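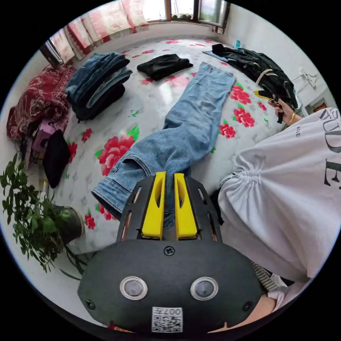 How to carry out a seal haul-out watch from the shore

Last updated July 14, 2023

This page sets out the method used at the Cotbridge coastal sites for recording grey and common seals on rocks and sandbars. It applies to watches made on foot from a fixed point. Boat and drone work is covered separately and must not be mixed with shore records in the same return.

Equipment

Telescope, 20x or higher, on a tripod
Binoculars, 8x or 10x
Hand-bearing compass
Watch or phone set to the correct time
Record sheets, or the Zelleo form loaded for use without a signal
Pencil (ink runs in wet weather)
Tide table for the nearest port

A tally clicker helps at sites where large groups are usual. The Hedegaard tripod held in the site store has a loose centre column. Keep the column fully down and raise the legs instead.

1. Choose the time

Most animals are out of the water in the two hours either side of low tide. Plan to be in position 30 minutes before the watch starts. Do not begin if the wind is above force 5, if rain is heavy enough to blur the telescope, or if visibility is less than twice the distance to the rocks. At sites facing west, avoid evening watches in June, when the low sun makes it impossible to separate wet animals from wet rock.

2. Take up the watch point

Use the listed point for the site, even if a nearer one looks better. Results from different points cannot be compared. The point at Kamden is on the grass ledge below the coast path and looks out on a bearing of 252 degrees. It stands 94 metres above the water, and the edge is undercut, so stay behind the line of white stones.

Where a site has no listed point, choose one at least 300 metres from the nearest resting seal, with land behind it. A person standing on the skyline is seen from much further off than one with a slope at their back. Approach slowly, keep dogs away, and sit down as soon as the tripod is set.

3. Record the conditions

Before looking at the animals, fill in the top of the sheet: site code, start time, height of tide, wind direction and force, sea state, cloud in eighths, and visibility. Note any boats, kayaks or walkers within view. If there are none, write "none". A blank box is treated as missing data and the sheet will be sent back.

4. Make the first count

Start at the left-hand end of the haul-out and move the telescope to the right in small, overlapping steps. Use fixed features such as cracks, weed lines and pools to mark the edge of each step. Count only animals that are fully or partly out of the water. Those swimming go in the separate column and are left out of the total.

Record pups separately if they can be told apart with certainty. If species cannot be decided, enter "seal, not identified". Head shape is the best feature in side view. Coat pattern is unreliable on wet animals.

5. Repeat the count

Wait five minutes, then count again from right to left. If the two totals differ by more than one in ten, make a third. Enter all totals on the sheet. Do not average them; this is done when the data are processed.

6. Record disturbance

Use the following codes and give the time and the cause, if known.

0 No response
1 Heads raised
2 Animals moving towards the water
3 Some animals enter the water
4 All animals enter the water

If your own arrival produces code 2 or higher, move back and wait until the group has settled. Abandon the watch if it has not settled after 26 minutes, and record the event in the same way as any other.

7. Leave and submit

Pack up while seated where possible and go back by the same route. Sheets should be entered within a week. In the Zelleo form, choose "shore, fixed point" under method. The default is "boat" and has been the most frequent error in past returns. Paper copies are kept for two years.

Injured or stranded animals

Do not approach, and do not try to return a seal to the sea. Note the position, take a photograph from a distance and telephone the local rescue line. Pups lying alone on a beach are often healthy and waiting for the mother.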